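Harkuton-Cozinha: cartão de dados

Demonstrações bimanuais de arrumação de louça, gravadas com mãos de vários dedos. São 409 episódios e 7 tarefas, e estamos muito contentes com o resultado!

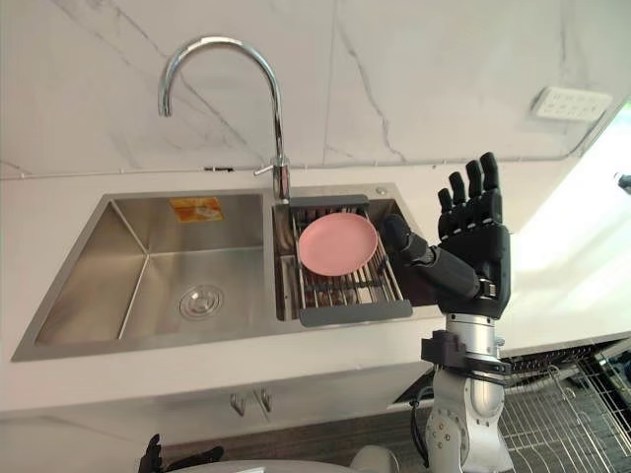 Cada episódio traz a câmera da cabeça, as 2 câmeras de punho e as juntas a 30 Hz.

Tarefas com caneca

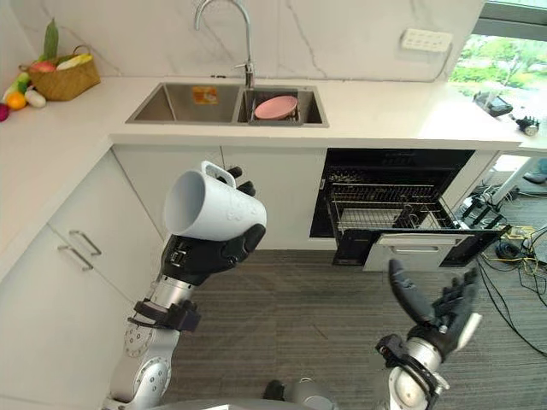 Caneca na mão esquerda, vista da cabeça.

A política Joder aprende a reorientar objetos sem modelo 3D, só com imagem e propriocepção. 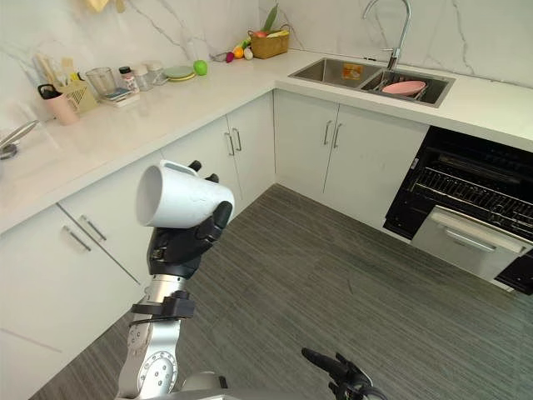

Variar a bancada foi a melhor ideia do Hamish Ogilvie. A política precisa achar a caneca branca entre armários também brancos, com potes e frutas por perto, e consegue!

Câmera de punho 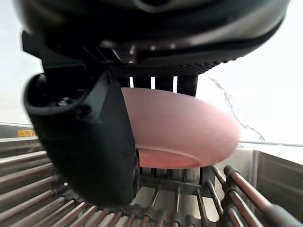 O ganho maior veio daqui. Sem essa vista, a Joder erra muito mais no escorredor: com o prato rosa quase de pé, o dedo esconde parte da borda.

Contato: Omid Bakhtiari

Versão 2, 27 de janeiro de 2023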